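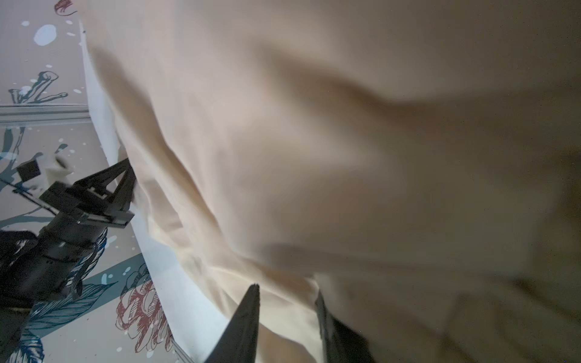
Folding and storing clothes: questions we receive often

Do I need to iron shorts before folding?
No. Lay them on a flat table and smooth the fabric with your palm, from the waist to the hems. Small wrinkles are not a problem. For deep creases you can use steam.

How should I fold them?
Put one leg over the other, so that the side seams meet. Then fold in half from bottom to top. For a narrow drawer, fold one more time.

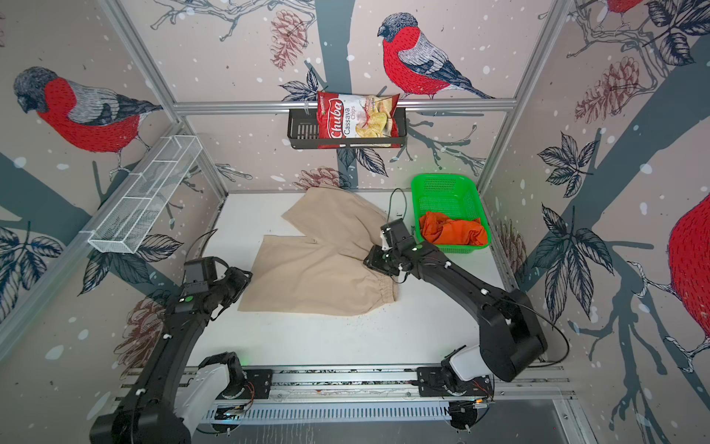
Beige shorts lying flat, with the green basket at the right side.

Which side should the basket stand on?
Any side that is comfortable for you. Most of our customers keep it near the hand they use more.

Can a plastic basket hold damp clothes?
For a short time, yes. Please do not leave them overnight - the smell stays in the fabric and you must wash everything again.

How many pairs fit in one Momis drawer box?
We recommend 7 pairs of adult shorts, standing on the folded edge. With 9 the box still closes, but it is difficult to take one out.

Does light fabric become yellow in storage?
It can happen if some detergent is left in it. Rinse well before you put summer clothes away in September.

I have a question which is not on this page.
Write to Jingyi Jiang at the Verora customer desk, or ask for Heino Vītola if it is about an order. Please mention the name of the box and the size of your drawer.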